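4. Preparing the scale and the first stock list

This section explains how to install the Jelau bench scale, connect it to the Datance stock program and enter your first items. Please read it to the end before you start. If your scale was supplied by Roltthorpe with the program already installed, you can begin at 4.3.

4.1 What is in the carton

The carton contains the scale body, the steel pan, four rubber feet, the mains adapter, the grey data cable, one 500 g check weight in a small case, and a sheet of blank bin labels. The display hood is packed under the cardboard insert and is often thrown away by mistake with it. Please look there first if you think that it is missing.

Keep the carton and the insert. The scale must be sent in its own carton when it goes for service, and a replacement carton is charged.

4.2 Placing the scale

1. Choose a table or bench which does not move when you lean on it. A table on wheels is not suitable, also when the wheels are locked.
2. Screw the four rubber feet into the body until they stop, then turn each of them back by one full turn.
3. Put the scale on the table and look at the small round level at the back, next to the adapter socket. Turn the feet until the bubble is inside the black ring.
4. Place the pan on the four pins. It must sit flat and make no sound when you press on a corner.
5. Connect the mains adapter to the scale first, and only then to the wall socket.
6. Press and hold the green key for two seconds. The display shows all its segments, then the version of the scale software, then zero.

Leave the scale switched on for thirty minutes before you weigh anything. During this time the reading can walk up and down by one or two of the last digit. It is normal and you don't need to press zero again and again.

CAUTION: Do not lift the scale by the pan. The pins under it are connected directly with the load cell, and the damage is not covered by the guarantee.

CAUTION: Do not place the scale under a fan, a heater or the outlet of an air conditioner.

Note: When you move the scale to another table, even in the same room, repeat steps 3 to 6 and make the check in 4.3.

4.3 Checking with the 500 g weight

1. Make sure that the pan is empty and that the display shows zero. If it does not, press ZERO one time.
2. Take the check weight from its case with the cloth. Don't touch it with bare fingers.
3. Place it in the middle of the pan and wait for the small star to appear on the left of the display.
4. Read the value. It is correct if it differs from 500 g by no more than 0.1 g.
5. Remove the weight and check that the display goes back to zero.

If the value is outside this limit, press MENU, choose CAL and follow the text on the display. The scale asks for a PIN before it starts. The PIN set in the factory is 3529. We recommend that you change it when the set-up is finished, and that you write the new one in the box on the inside cover of this manual. If you lose the PIN, it can only be reset by the service department.

4.4 Connecting to Datance

The scale can speak with the program by the grey data cable or by your local network. Use the cable for the first set-up, even if you want to use the network later.

By cable:

1. Close Datance if it is open.
2. Connect the grey cable to the scale and to a free USB socket of the computer. Sockets on a keyboard or a monitor often don't give enough power.
3. Open Datance and choose Settings, then Devices, then Add.
4. Wait until the name of the scale appears in the list. This can take up to one minute.
5. Click on the name and choose Use This Scale.
6. Put any object on the pan. The number in the program must be the same as the number on the scale.

By network:

1. Make first the connection by cable, as above.
2. In Devices, click on the scale and choose Network.
3. Type the name and the password of your wireless network. Capital letters and small letters are different.
4. Leave the port number at 1687. If this port is used by another program in your company, ask your network department for a free one and enter the same number in both places.
5. Choose Save, take out the cable, and wait for the green dot beside the name.

If the dot stays yellow, the scale is connected to the network but the program can't reach it. In most cases a firewall blocks the port.

Note: Only one computer can use the scale at a time. A second computer can see the stock list but the Weigh button is grey.

4.5 Giving names to your storage places

Before you enter the first item, the program must know where things are kept. Datance uses three levels: room, shelf and bin. A bin can be any box, drawer or tray which holds one sort of item. You don't need to use all three levels. In a small store it is enough to have bins.

Take some time for this part. The names can be changed later, but labels which are already printed will not change with them, and then you have old labels and new labels in the same store. We advise short names with a letter and a number, for example A4 or C12. Names such as "old screws" or "shelf near window" are understood by the person who made them, and after a year perhaps not even by this person.

A container with a divider must be entered as two bins. The program has a special function for it: choose Split after you have made the first name, and you will get the same name with F for front and R for rear. Each half has then its own item, its own minimum quantity and its own label. 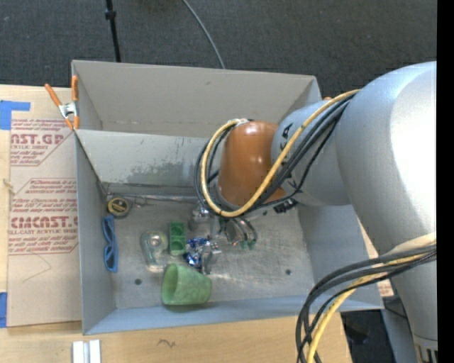

It is allowed to leave one half without an item. In the list it is shown in light grey, and it is not included in the stock report. When you give it an item later, the grey disappears and the program asks for a first count.

Empty weight is the second thing to think about. If you want to weigh the items together with their container, the program must know what the container weighs alone. Weigh it one time empty and clean, and save the value under Tare. For a split container we don't recommend this way, for the scale can't know which half became lighter. Pour the items of one half into the cup or onto the pan, count, and put them back.

CAUTION: The greatest load of the scale, container included, is printed on the plate at the back. Never try a heavy metal container "only to see".

4.6 Entering the first item

1. Choose Items, then New.
2. Type a name. Put the general word first and the size after it: "Washer M6", not "M6 washer". The list is sorted by the first word and the similar items will stand together.
3. Choose the bin from the list. If it isn't there, go back to 4.5.
4. Put exactly ten pieces on the pan. For very light pieces the program can ask for more. Do what it asks.
5. Click on Learn. The program divides the weight and keeps the result as the weight of one piece.
6. Take the pieces away, put a different number of pieces on the pan, count them by hand and compare with the display. Do this at least one time for every item.
7. Type the minimum quantity. When the stock is lower, the item is shown in red.
8. Choose Save.

Pieces of the same item are sometimes not equal in weight, particularly if they come from two suppliers. If the comparison in step 6 is wrong, repeat the Learn with a larger sample, mixed from the whole bin. If it is still wrong, count this item by hand and mark the box Manual. Cork, leather and unpainted wood take moisture from the air and should be Manual always.

Oily parts can be weighed, but wipe the pan after them.

4.7 Printing labels

The label sheets in the carton are for normal laser or inkjet printers. Put one sheet into the tray, choose Labels, then mark the bins which you want to print. Before the first real sheet, print one on ordinary paper and hold both sheets against a window to see if the lines agree. If they are not in the same place, change the values Left and Top in steps of 0.5 mm.

The labels hold well on painted and smooth metal, glass and hard plastic. On scratched metal clean the place with alcohol, let it dry, and press the label for ten seconds. On cardboard they hold well but can't be removed. Don't put a label on the bottom of a container or on any place where parts slide over it.

If you prefer the thicker labels with a hole, they can be ordered from Sandhu under the same sheet format. Choose Card in the printer settings for these.

4.8 Messages during set-up

NO STAR: the scale is not steady. Check the feet, the table and the air.

OVER: the load is too high. Remove it immediately.

UNDER: the pan is not in its place, or it was taken away after zero. Put it back and switch the scale off and on.

Error 19: the program and the scale have different software versions. Choose Help, then Update Scale, and leave the cable connected until the scale starts again. Do not make this update by network.

Sample too small: add pieces and click on Learn again.

Bin in use: this bin has already an item. Choose another bin, or use Split if the container has a divider.

4.9 Before you go on

Make a copy of your data as soon as the first items are entered. Choose File, then Backup, and save it in a place which is not on the same computer. The program makes afterwards one copy each night at 02:00, if the computer is on.

Users who count the whole store once in the year, for example in April, should now also read section 5, Planning a full count. All others can go on with section 6.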